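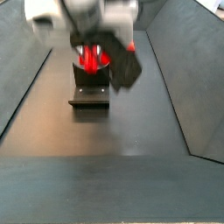 **Does the new training method let the arm do a placement it hasn't been shown?**

On what was presented at this meeting, we can't tell yet, and the minutes should not be quoted as saying it does.

# Minutes, Geto method review, November

Held in the upper meeting room at Cletedby. Start 10.00. Present: the methods group, the bench group, two people from Karunaratne by phone (the line dropped twice and they asked for the numbers to be read out again). Omolov sent apologies and a page of written comments, taken under item 4.

## 1. Last minutes

Agreed, with one change. The line "the method was shown to work" now reads "the method was shown". The methods group asked for their objection to the change to be noted. It is noted.

## 2. Result as presented

The methods group went through the Geto result. For those who missed the October session: the arm is trained first on a large pool of mixed recordings, then on a small set for the task in hand. The claim is that the first stage does most of the work, so the second can be kept very short.

The pool holds 3,000 recordings. The small set holds 10. After training, the arm was given 346 attempts at putting a part on the raised disc fixture, and the share judged a success was said to be well above what the bench group gets from the older method with the same small set.

The bench group asked who judged. The methods group did, from the recordings, after the run. The bench group asked whether whoever judged knew which method was running. They did.

It was also asked what counted as a success. The written rule says the part is "on the disc and released". There was a long exchange over whether a part that is on the disc but leaning should pass. The methods group has been passing these. The bench group has been failing them under the older method, so the two scores can't be set side by side as they stand. The methods group thinks the effect is small. It was pointed out that a count would settle this and that there isn't one.

## 3. Things that might explain the result without the method

Discussion ran well over time. Points recorded in the order raised:

- **The fixture did not move.** Every attempt was made with the fixture in the same place on the table. An arm that had learned one path by heart would score well. The methods group replied that the start position of the arm was varied. How much it was varied is not written down anywhere the meeting could find.
- **The pool may contain the task.** The 3,000 recordings came from several benches, ours included. The bench group believes that some were made with an earlier version of the same fixture. If so, the arm has had a good deal more practice than the 10 recordings suggest. The methods group said those had been taken out. Asked how, they said by searching the titles. Several of our titles from last spring are blank.
- **Lighting.** The dark tabletop throws back a patch of light, and the disc has a shiny rim. The older method was run under the old lamps and the new one under the new lamps. Nobody had planned it that way, but it means we changed two things at once.
- **Restarts.** When the arm stalled, the run was stopped and started again. It is not clear whether a stalled attempt was counted as a failure or simply dropped. The log has both.
- **Speed.** The new method drives the arm faster. Stills from the side camera show the arm and gripper badly blurred and the red part hard to make out. Karunaratne asked how anyone could judge a release from stills like that. The methods group said judging was done on the last part of each recording, after the arm has backed away, and that most are clear. "Most" was queried and left open.

The methods group said that any result looks weak if you list enough doubts, and that they would like to hear which of these the room thinks is likely. Fair comment. On a show of hands, the overlap in the pool was thought the most likely by a clear margin, with the fixed fixture second. Lighting got one hand.

## 4. Written comments from Omolov

Read out. In short, Omolov would like to use the result in their spring report and asks for a chart and a sentence. They also ask whether the method would carry over to their own part, which is a different shape and softer.

On the second point the meeting had nothing to go on. No attempt has been made with any other part.

On the first, views were split. The methods group would be content with a sentence saying that early results are good. The bench group thinks "early results are good" will be copied into a slide by the end of the week with "early" left off, as happened with the cable work. After some back and forth it was agreed to send no chart, and to tell Omolov that the test is being repeated.

## 5. What the repeat should look like

Agreed:

1. The fixture is to be moved between attempts, following a list drawn up beforehand by the bench group and kept from the methods group until the day.
2. Both methods are to be run under the same lamps, in mixed order.
3. Judging is to be done by 2 people who do not know which method they are watching. Where they disagree, the attempt is reported as a disagreement and not talked round.
4. A leaning part is a failure. The methods group would prefer a separate column for these. Agreed, as long as the column sits under failures.
5. Every stalled attempt counts, including the ones where someone is sure it was the cable.
6. The pool is to be checked by looking at the recordings themselves. Titles won't do.

Not agreed: how many attempts to make. The methods group wants 346 again so that the figures line up. The bench group would take fewer attempts with more positions. Karunaratne offered to work out what number would be enough to show a difference of the claimed size, but the line dropped before they could say when.

It was suggested that a second table be used to save time. Rejected, as the side walls on the other enclosure are set differently and we would be adding a sixth doubt to item 3.

## 6. Write-up

The methods group has a draft. It was not circulated before the meeting, so comments were limited to the first page, which was put up on the screen. The word "general" appears four times on it. The bench group asked for all four to come out until a second part has been tried. The methods group will take out three and think about the fourth.

## 7. Actions

| Action | Who | When |
|---|---|---|
| Check the pool for our fixture, by eye | Bench group | Before the repeat |
| Write down how far the start position was varied | Methods group | Next meeting |
| Count leaning parts in the existing recordings | Methods group | Next meeting |
| List of fixture positions | Bench group | Kept back until the day |
| Number of attempts needed | Karunaratne | To be confirmed |
| Reply to Omolov, no chart | Chair | This week |

## 8. Any other business

The bench group asked again for the blank titles to be filled in. Carried over from the last three meetings.

Next meeting at 10.00, same room, date to follow once the repeat is booked.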